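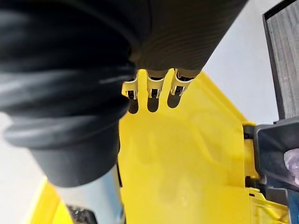 Figure 2. Yellow plastic housing with the three metal clips along its upper side. Black corrugated rubber sleeve at left.

4.1 The clips

Our brief from Miltberg asked us to recommend a way of joining housings that could be undone again without swearing. We began, naturally, with one that couldn't.

The clips in Figure 2 are small bent metal brackets, each with two short prongs and a slot between them. Yellow plastic tabs stand up in the gaps. On paper this is a sound idea, and the paper runs to 619 pages if you count the appendices. In the workshop at Zendisstead it cost us most of a Saturday and one fingernail.

We compared three layouts, which we named Deng, Wikberg and "the other one". Deng was stiffest. Wikberg was easier to release but needed a tool we had to file down ourselves. The target was 4000 open-and-close cycles. We did 6 by hand, then revised the scope of the project.

4.2 The sleeve

The rubber sleeve was outside our brief. We spent a week on it anyway, mainly on its ribs, and the results are in Appendix C for anyone who feels strongly about ribs.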